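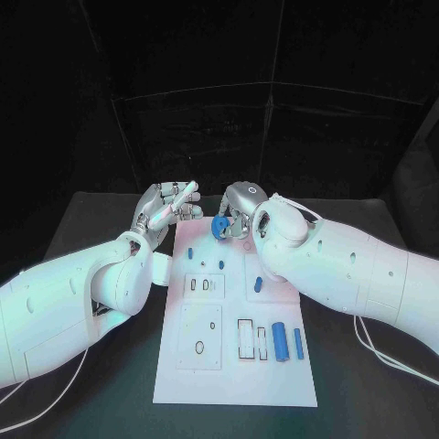
Man kommt schneller hinein als gedacht, nur bei der Mutter habe ich anfangs dauernd danebengegriffen, schreibt Thảo Đồng über die Runde im Juli. Für die nächste Runde sucht Braner 20 Personen, die kleine Baugruppen auf einem Steckbrett montieren.

Das Brett ist weiß und mit Umrissen bedruckt. Gearbeitet wird mit blauen Zahnrädern, Stiften und kleinen Metallmuttern - alles von Hand, ohne Werkzeug. Ein Termin dauert einen Vormittag, Ort ist Raum 217 in Jornislow. 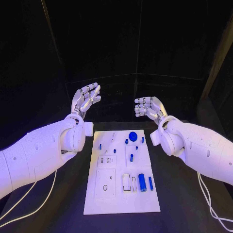 Brauche ich Erfahrung in der Montage? Die Aufgaben werden vor Ort erklärt, Vorkenntnisse sind nicht nötig.

Wer teilnimmt, sollte volljährig sein und auch kleine Teile sicher greifen können. Brillenträger bringen bitte ihre Lesebrille mit. Die Vergütung wird am Ende des Termins 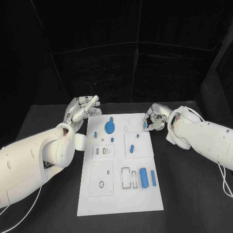 ausgezahlt, Fahrtkosten erstatten wir gegen Beleg. Termine gibt es im Oktober 2025, vormittags und nach Absprache. Anmeldung schriftlich bei Hường Bạch, Braner, Stichwort Steckbrett - bitte mit Telefonnummer.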